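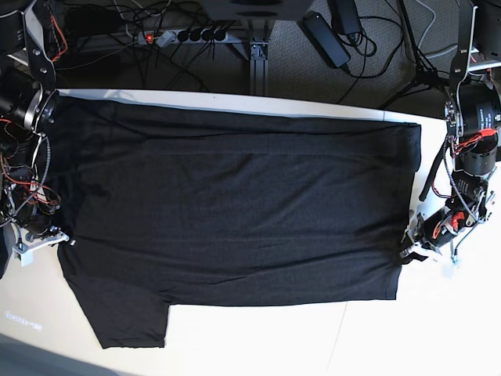 Black T-shirt spread out on the white table, wrinkles still to be smoothed.

How I fold T-shirts so they stand up in the drawer

I have folded T-shirts badly for most of my life. My method was to hold the thing under my chin, flap the sleeves in and hope, and then I'd shove the result in a drawer with all the others and pull out half the stack every time I wanted the one at the bottom. What fixed it was moving the whole job to a table. A bed is too soft and too low, and my back has opinions about the floor.

I do mine on a plain white tabletop, which is great for dark laundry. You can see every edge. Black shirts are the hardest ones to fold neatly (it's so easy to lose track of where the side seam is), so if you can get a black one to behave, the rest of the pile is easy. White shirts on a white table are a bit of a squint, and for those I put a colored towel down first.

What you need

A table wider than the shirt. Two hands. A drawer you have measured, please measure it, I skipped that for years. Mine is the Porkano dresser and the middle drawer is 5 inches deep on the inside, so a folded shirt has to stand a little shorter than that or it catches when the drawer closes.

Step 1: Lay it out

Put the shirt face down and sideways, so the long direction runs left to right in front of you. I push it toward the far side of the table and leave a thin strip of tabletop showing along the back. That strip is my ruler! If it's the same width all the way along, the shirt is straight. If it gets fatter at one end, tug until it doesn't.

Big shirts will take up most of the table and that's fine. A sleeve may flop down toward you at this point. Leave it alone for now.

Step 2: Smooth it

Start in the middle and push outward with flat hands. Knit fabric loves to hold those soft diagonal wrinkles across the belly of the shirt, and they usually mean one corner is pulled farther than the opposite one. Lift the corner, let it relax, lay it back down. Don't stretch it flat, or it will creep back the second you let go and take your nice edges with it.

Check for a fold hiding in the back layer too. Run a finger across and you'll feel it.

Step 3: Sides in

Take the long side nearest you, sleeve and all, and bring it over to the middle of the shirt. Then flip the sleeve back on itself so it lies inside the strip you just made. Do the same with the far side. You should have one long rectangle with the neck at one end and the hem at the other.

My neighbor Glória Neves overlaps hers so the strip comes out narrower, and she fits an extra row in the same drawer. Worth trying if your drawers are wide. I did it for a month and went back, mostly out of laziness.

Step 4: Hem to neck

Fold the hem end up until it stops just short of the collar. I leave a gap of two fingers. If you go right up to the collar the bundle gets lumpy at the top and tips over later.

Step 5: Thirds

Now fold that shorter rectangle in 3, starting from the folded end. Press down lightly, then stand it on its edge and let go. If it stays up, you're done. If it slumps, it's usually too loose in the last fold, so open that one and do it again a bit tighter.

Putting them away

File them front to back with the smooth folded edge up. I had 23 T-shirts in that drawer when I finally did the whole lot in one go back in February, and I could see every single one without lifting anything. A half-full drawer will let them fall over, so I use a shoebox lid on its side to hold the end of the row.

A few odds and ends

Long sleeves work the same way, but fold the sleeve down along the strip instead of back across it.

Very thin shirts won't stand up no matter what I do. I roll those and keep them in a basket.

Anything with a thick rubbery print gets folded with the print on the outside. It sticks to itself otherwise, especially in summer.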